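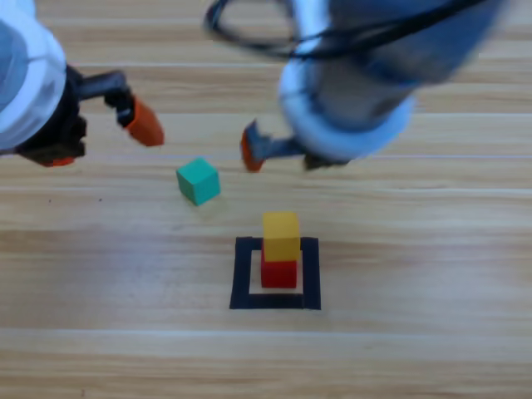

Two arms, one taped target. Stacking bench, Hastville.

Ntombi Venter
1/12/24

Home | Posts | Replies | Media

1/ Thread on shared-workspace rules for two-arm benches. We rewrote ours in March and have been running the new set since. Posting the parts that held up, and one that is still being argued over.

2/ Scope first. These are small arms doing small-block stacking under a person's control. If your arms can hurt someone, start with your risk assessment and your local safety standard. Bench rules sit underneath those and replace neither.

3/ Rule A: one arm owns the target at a time. The target is whatever is inside the tape. The other arm may be over the table, but its fingers stay outside the tape line. Ownership is called out loud and logged.

4/ Rule B: an idle arm parks open. A closed gripper looks the same in the log whether it is waiting or has failed to pick something up. Open means available. We lost a full afternoon at Skindthorpe sorting those two cases after the fact.

5/ Rule C: state the stack order before the first pick. Ours for this task is red, yellow, green, bottom to top. Write it on the run sheet. Operators who keep it in their heads will swap two colors sooner or later, and the run will still get filed as good.

12 reposts · 31 likes

6/ Rule D: lift clear, then travel. No dragging a block across the table to save a second. Dragging moves neighbors and wears the finger pads, and the pads are what you end up replacing. 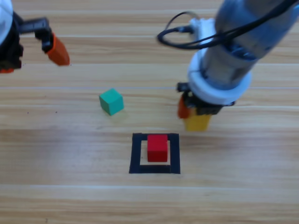

What counts as a completed placement? The block is released, the fingers are clear of it, and it stays put through the settle time on your run sheet. Ours is 7 seconds.

7/ The settle time matters more than people expect. Under the old rules a placement was scored at release. Stacks that fell a moment later were still marked complete. We rechecked 2,474 runs against the new wording and had to relabel 40 of them. A small share, but all in the same direction.

8/ Rule E: tape is a fixture. Treat it like one. It gets a line on the inspection sheet, with a date. Lifted corners get replaced before the next run, and the whole square gets replaced, never patched with one new strip. A patched square has two edges, and two operators will pick different ones.

9/ Rule F: cable slack is checked at full reach for both arms, before power-on of the control software. Check each arm alone, then both together. A loop that clears everything with one arm moving may not clear the other arm.

10/ Rule G: no mid-run corrections by hand. If a block tips, stop, mark the run, reset. Fixing it by hand and carrying on gives you a run that can't be used for timing or for scoring.

8 reposts · 22 likes · 5 comments

11/ Now the disputed one. Rule H says the second arm must hold still while the first is placing on top of a stack. It costs time. The version used at Bech lets the second arm move as long as it stays outside a keep-out distance.

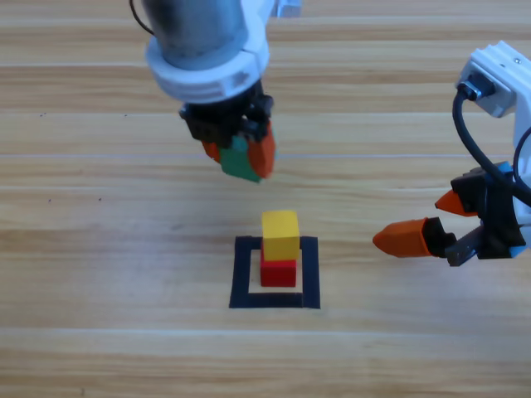
Lizelle Ngubane: I'd keep H as written. A keep-out distance only works if somebody measures it, and on most benches the distance is whatever the operator thinks it is. Holding still is something you can check in the log.

12/ Fair, and that is the argument that won here. Bech does measure theirs, with the distance set in software and a hard stop behind it. If you have that, their version is fine. If you have a line in a document and good intentions, use the hold.

13/ To Lizelle's second point (in her own thread): yes, the hold should end at the settle time and not at release. Our wording was unclear. It now reads "until the placement is complete," which points back to the definition after post 6.

14/ On run sheets: ours has 9 fields and that is the limit. Past that, operators fill it in from memory at the end of the session. Stack order, target owner and settle time go at the top. Free-text notes go last and are optional.

15/ Review cycle. We reopen the rules after any relabeling, any contact between arms, or a change of gripper fingers. Otherwise they stay closed. Constant small edits make old runs impossible to compare with new ones.

16/ The full sheet is in the Plultidgate shared folder under bench rules, current version only. If you want the superseded ones for comparison, reply and I will send them.

19 reposts · 46 likes · 11 comments

This site uses cookies to remember your settings. Accept | Manage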